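Setting up text styles in Prinlow Layout

Section 4: Linked styles and overrides

Read this section before you change any style in a document someone else made. The program says linked styles "keep everything consistent." They do, up to the point where a person has bolded one word by hand, and every document I have opened has one of those.

To create a linked style:

1. Select a paragraph that already looks the way you want. Building a style from the blank dialog is slower and the preview there can't be trusted.

2. Open Styles > New from Selection and type a name. Names are limited to 30 characters. The box will let you type more and then drop the extra when you click OK.

3. Choose a parent under Based On. Leave it set to None if you aren't sure. The default is Body, so a later change to Body will also change your captions.

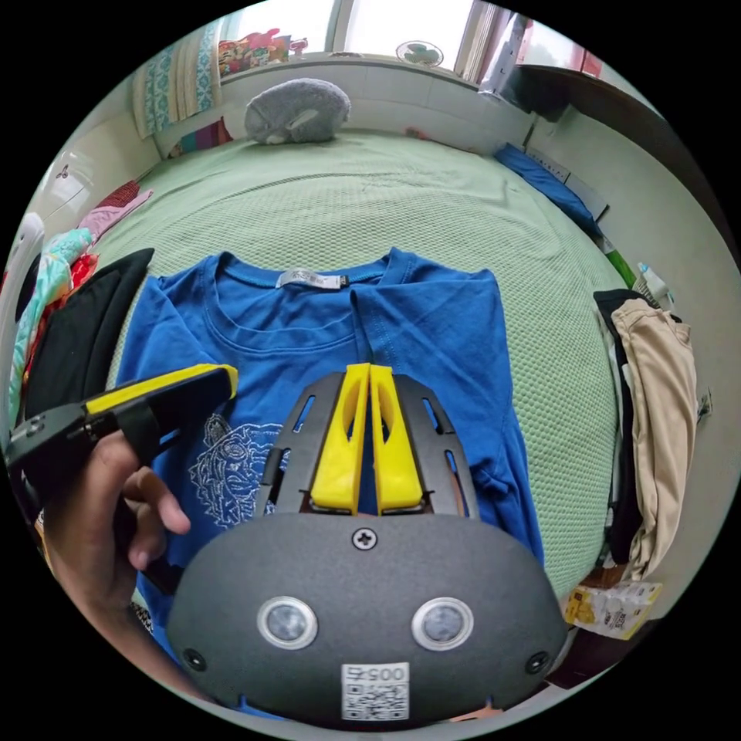
Note: Based On copies size, spacing and font, but it doesn't copy tab stops. The release notes say this was fixed in May. Haris Todorova tested it on the Clillton catalog and her tabs still came out at the default setting, so check yours.

4. Click Apply to All Matching. Matching means the same font and size, and color is ignored. A red warning line and a black footnote will both be picked up if their type is the same.

5. Look for a plus sign next to the style name. It marks text with a manual override. To remove the override, select the text and choose Clear Local.
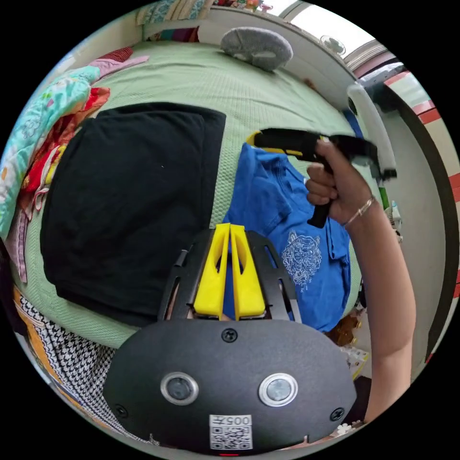

6. Save a copy under a new name before you go on to exporting.

Caution: Clear Local also removes italics. Undo brings them back only while the file stays open — after you close it, they're gone.

Exporting styles to another document

Use File > Export Styles and pick the Ionescu format if the other document is on version 2 or later. The older Berero format still appears in the list, but it loses the Based On setting. Krešimir Vukadinović recommends it for files over 216 pages because it loads faster. I saw no difference.

After importing, open the Styles panel and compare the two lists by eye. The "Import complete" message appears even when styles with duplicate names were skipped.

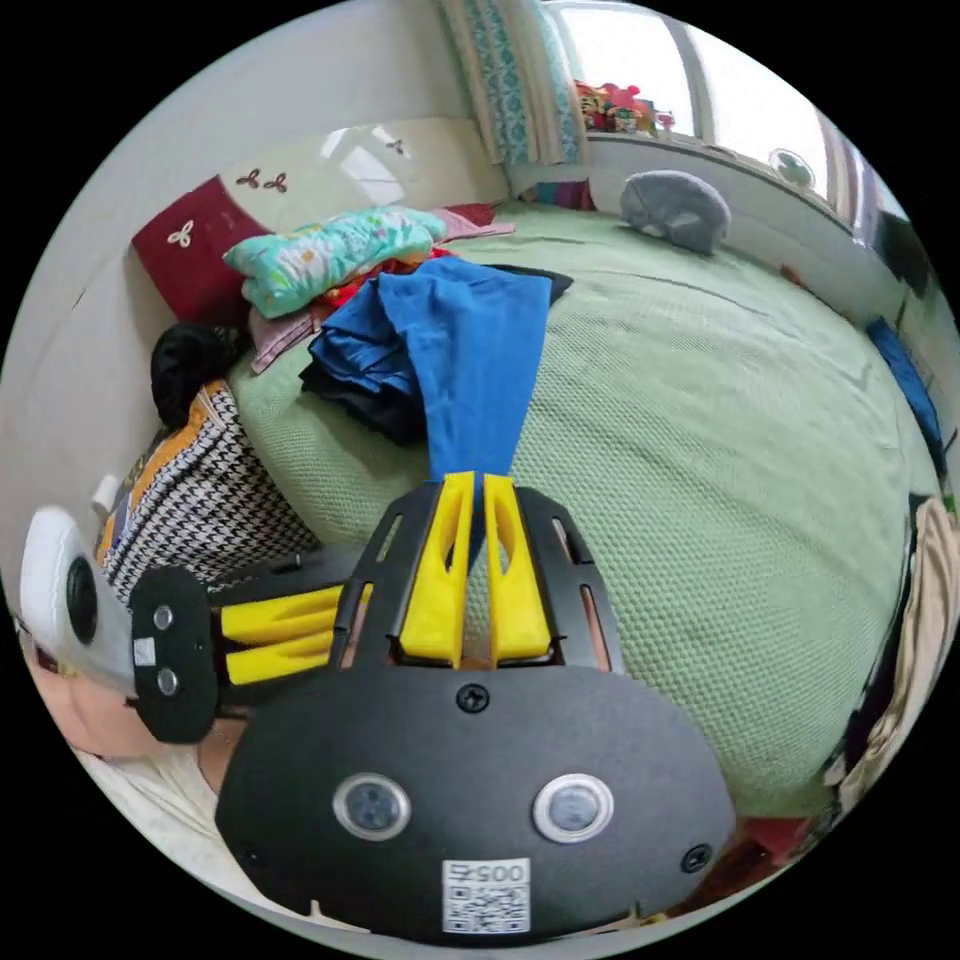
Gripper over green bedding, QR label on the front plate

If a style is missing, rename it in the source file and export again.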